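Search this site
Search

Taking Old Office Computers Apart and Putting Them Back to Work
Student project report, Flustville
Written by Armelle Riviere, with Sylvain Gautier and Kaisu Seppälä

When we first talked about our project we had grand ideas about building something new, and it was our tutor, Odette Roussel, who gently pointed out that there were plenty of old desktop computers about the place which could keep us busy for months. She was quite right! We began in September with 20 of them, passed on to us by Plarkus, a small firm that was moving offices, and I don't think any of us had so much as lifted the side off a computer before that.

We learned early on that a desktop tower is far easier to work on lying on its side, with the open side facing up, so that the board is flat in front of you. The big white slatted table turned out to be a lovely place for this.
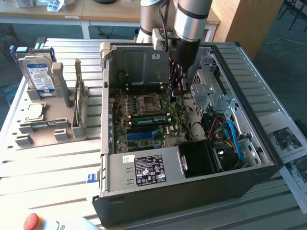

What should be taken out before the processor? The cooler has to come off first, and we unplugged its fan lead before loosening anything. After that the small lever is released, the metal plate is lifted, and the processor can be picked straight up by its edges.

Kaisu wrote all our notes, and they are much neater than mine - she gave each computer its own page and put down every part in the order we removed it. Processors went into little trays, and memory modules into paper envelopes with the slot written on the front. I grumbled about the envelopes to begin with, but when we came to put the first computer back together I was very grateful for them.

The socket was the part that made us most nervous. The contacts inside are tiny and we were told never to touch them, so we kept our sleeves rolled up and took turns, with one person working and another reading the notes aloud. The Dell boards have their name printed on the green near the expansion slots, and that helped us to know which way round we were looking when the notes said "top" or "left".
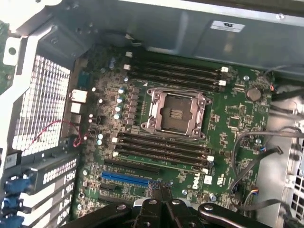 Dust was our other great enemy. Sylvain tried a soft paintbrush on the boards and found it worked best with very light strokes, moving from the socket outwards, although you do have to be patient around the memory slots. We spent whole afternoons on this part and I rather enjoyed it - there was usually tea afterwards, well away from the table.

By the date of our presentation, March 4, 2025, all but 3 of the computers were starting up properly. Those three are still on the shelf, and Kaisu would like to try them again with a different power supply before we give up on them.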